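Ticket 1112: Cell 7 arm stops with joint 6 torque fault when reaching into the rear of the bin
Status: Resolved, monitoring
Opened by: Hiyori Tsuchiya
Assigned to: Kai Gerlach
Site: Grellska, picking lab
Severity: Medium (arm stops safely, no injury, no dropped load)
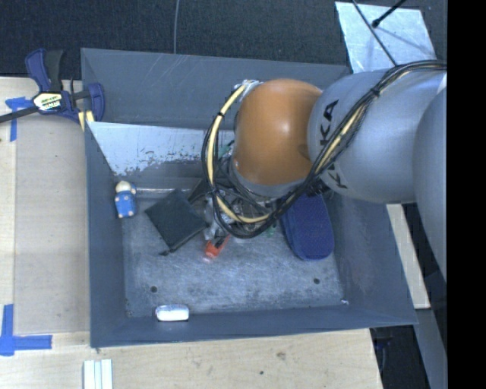
Cell 7 started throwing joint 6 torque faults on the morning shift on 14 July 2025. The arm goes down into the bin, takes up its approach pose, begins to turn the wrist and stops with the brakes on. The log line is the same each time: "J6 external torque above limit". The bin load is the normal mixed set, with the black pouch, the navy case and the small blue figure among it, and the type of item it goes for makes no difference. What does seem to matter is the wrist angle. The cable bundle comes down over the gray arm segment, passes under the orange joint cover and loops back up on its left side, and the fault comes when joint 6 turns in the direction that tightens that loop. Turning the other way is fine. Clearing the fault and jogging back by hand works, and the arm then runs until the next pick that needs the same rotation.

Steps to reproduce
Load the standard bin program.
Put any item toward the back wall.
Request a pick with the wrist turned past 100 degrees in the positive direction.
Arm stops during the turn, before the gripper closes.

Software
Ostorus planner, current lab build. No controller update in June or since. The Kalavura grasp module was updated last week.

Comment, Kai Gerlach
Took the cell out of auto and tagged it. Please don't clear the fault and carry on, even if it seems to recover. If the cable is what's loading the joint, each stop is pulling on the connector at the top of the loop.

Can you export the torque trace for joint 6 for the whole shift? I only have the fault snapshots.

Comment, Hiyori Tsuchiya
Trace is attached to the ticket folder. 16 faults in total. Two of them are my own tests with the bin empty, so you can leave those out if you only want production stops.

Comment, Kai Gerlach
Thanks. The trace is useful. On a free turn, joint 6 sits flat until close to 90 degrees and then climbs steadily. A collision with the bin wall would show up as a sharp step and I don't see one. A steady climb looks like something being stretched or wound up.

Ruled out so far:
Payload setting. Checked against the gripper data sheet, matches.
Tool center point. Touched off on the reference pin, within tolerance.
Bin position. The bin is still where the program expects it and the clamp is tight.
Joint 6 itself. Ran the brake test and the friction test with the cable bundle released from the wrist. Both passed.

With the bundle released, I turned the wrist through the full range at slow speed and got no fault. Put it back as it was and got the fault again on the second try.

Comment, Biljana Todorova
This matches something on the planner side. The Kalavura update changed the default wrist range. We had joint 6 limited to plus or minus 90 in the cell config, but the new version reads its limits from a different file and falls back to the full range of the joint if that file is missing. It is missing on cell 7. So the planner has been asking for rotations that this cable routing was never set up for.

I checked cell 4 and it has the file. Cell 5 doesn't, but it hasn't been run since the update. I've put a hold on it.

Comment, Kai Gerlach
That explains why it began when it did. I still think the routing is too short on that side, even for 90. There's measurable load at 85 in the trace and I'd like some margin. Will redo the dressing before the cell goes back.

Comment, Remo Serra
Two requests from safety before this is returned to auto.

First, inspect the full bundle for damage and write down what you find. Second, the joint limit has to be set in the robot controller as well as in the planner. A missing file on a PC should not be able to give the arm more range than the cabling allows. If the controller limit had been there, the first bad request would have been refused before the arm moved.

Comment, Kai Gerlach
Inspection done, power off and locked out, air line bled.

Outer jacket on one black cable is rubbed where it comes out of the tie. Conductors not exposed, continuity good, replaced anyway with a spare from Frerichs. The other cables have no marks I could find. Connector at the top of the loop was a little loose on its thread and has been tightened. Old ties cut off and replaced.

Rerouted with a longer loop at the wrist. I checked that the extra slack doesn't reach the bin rim at the lowest pick height. It clears, but if anyone adds a deeper bin later this needs to be looked at again.

Joint 6 limit set to plus or minus 90 in the controller, password with Remo.

Comment, Biljana Todorova
Limits file restored on cells 5 and 7. I also changed the startup script so that the planner refuses to start if the file isn't there. It prints the path it was looking for. Cell 5 hold stays until somebody checks its cable dressing and controller limit too.

Test results
Slow turn through the allowed range, bin empty: no fault, torque flat.
Full speed, bin empty: no fault.
Full speed, standard load, picks along the back wall: no fault.
Request for 100 degrees sent on purpose: refused by planner.
Same request with the planner check bypassed: refused by controller, arm did not move.

Comment, Hiyori Tsuchiya
Ran over 100 picks this afternoon with the normal set. No torque faults. Three failed grasps on the flat pouch, all logged as vacuum loss. Those were happening before the update as well and have their own ticket.

Comment, Remo Serra
Inspection record and controller setting reviewed. Approved for auto. Jörg Schwerdtfeger will add a cable check at the wrist to the weekly list for all cells.

Open items
Cell 5: cable dressing and controller limit, assigned to Kai Gerlach.
Report the missing file behavior to the Kalavura maintainers, assigned to Biljana Todorova.
Order replacement for the spare cable used, assigned to Hiyori Tsuchiya.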